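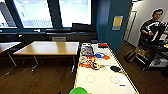
A long white table with items laid out on it, with the near end kept mostly clear.

How to sort a mixed box of household things on one long table
Clementina Nogueira
March 12, 2019

This is the method I use for boxes that have been filled over several years with whatever was lying around: kitchen things, fabric, toys, pens, lids. It needs one table, one person and a free afternoon. My last box took 85 minutes.

What you need

A long table. Mine is 196 cm and that is enough for one large box. A light top is easier to work on than a dark one, though clear plastic pieces get lost on it, so run your hand over the surface before you finish.
A marker and a roll of removable labels. I buy the Bako ones, 300 to a roll.
Two empty boxes and a trash bag.

Step 1. Clear the table and wipe it down. Draw or tape two circles at the end where you will stand. These are your decision spots. Only one item goes in each circle at a time.

Step 2. Unpack from the far end toward you. Put flat and rectangular things down first, at the very end. They stay put and you won't need to reach for them again until the last step.

Step 3. Lay soft or patterned things along the left side. Don't fold anything yet. Crumpled is fine at this stage - folding now only slows you down.

Step 4. Put anything with a handle on the right. Turn the handle toward the edge of the table so you can pick it up without leaning across, but don't let it stick out where you walk.

Step 5. Loose small pieces go in a far corner. Keep them together even if you can't tell what they belong to. I wait until the whole box is out before matching any of them.

Step 6. Bring items forward to the circles one by one. Left circle is keep, right circle is give away. Label the item, then move it straight into its box. If you can't decide in 8 seconds, put it back where it was and take the next one.

Step 7. Go through what is left. There are usually a few bright odds and ends that came back twice. Mine go to the Wukgate swap shelf, which takes most things in June when they restock.

If you have a second table next to the first, keep it free for the packed boxes. I tried using it for overflow once and ended up sorting the same pile twice.

Removing the circles

Washable marker comes off with a damp cloth. If you used tape, pull it back slowly at a low angle. Test any cleaner on the underside first.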